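Mailer Boxes and Custom Cartons: Frequently Asked Questions

Lolville Carton supplies printed and plain corrugated boxes to small brands, shops and mail-order sellers. The questions below are the ones our order desk gets most often. If yours isn't covered, use the contact form and include your account number if you have one.

What is your minimum order?

Plain stock boxes are sold in bundles, and you can buy a single bundle. Printed boxes start at 682 pieces per design. That number comes from the sheet layout on our Nemham press, so we can't go lower on a printed run, even for repeat customers.

Can I mix sizes in one printed order?

Yes, but each size counts as its own design. Two sizes with the same artwork are two designs, and each one has to meet the minimum.

How do I measure for a box?

Give us inside dimensions in the order length, width, depth. Length is always the longer side of the opening. Measure your product with whatever wrap or tissue you plan to use, then add a little room on each side. If you are packing something with an odd shape, mail us one and we will size it for you. Samples you send are returned with your proof.

What is the difference between a mailer and a shipping carton?

A mailer is cut from one piece, folds together without tape and has a lid that tucks in at the front. It works well for light goods and for anything where the customer will see the inside. A shipping carton has four flaps at the top and four at the bottom and needs tape. Use cartons for heavy items or for packing several smaller boxes together.

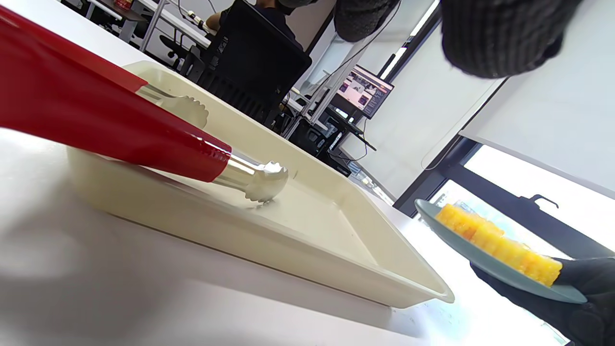 For housewares and other goods with hard edges or points, we suggest a carton with a fitted insert. The insert is priced separately and ships flat. You can add it to an order any time before you approve the proof.

Which board should I choose?

E flute is thin and prints cleanly, and most mailers are made from it. B flute is thicker and stands up better to stacking. If your parcels travel on pallets or sit in a warehouse for long periods, choose B. The Begović line is only made in B flute.

What is the Clitora finish?

Clitora is our name for the soft matte coating we offer on white board. It cuts down on scuffs and fingerprints. It can't be applied to brown kraft board, and tape doesn't stick to it well – keep that in mind if you plan to seal the box with a label.

How long does an order take?

Stock boxes leave the warehouse the next business day. Printed boxes take 8 business days from the day you approve the proof. Orders with an insert or the Clitora finish take 5 business days longer. September is our busiest month, and it helps to get artwork to us before then.

What kind of artwork file do you need?

A PDF with fonts outlined and all images in CMYK. Place your art on the template we send with your quote, and don't move or resize the cut lines. We will check the file for free. Redrawing a logo is a paid service.

Are the boxes recyclable?

Plain and printed boxes can go in with regular cardboard. The plain brown board is 97 percent recycled fiber. White board has a lower share, and the figure for your order is on the quote.

What if my boxes arrive damaged?

Keep the outer wrap and send us photos of the damage and the pallet label. We will replace damaged boxes or credit your account – whichever you prefer. Please don't throw anything out until you hear from us.

Can I cancel a printed order?

You can cancel at no charge until you approve the proof. After that the board has been cut to size, and we bill for the material used.

Page last updated 2022-01-21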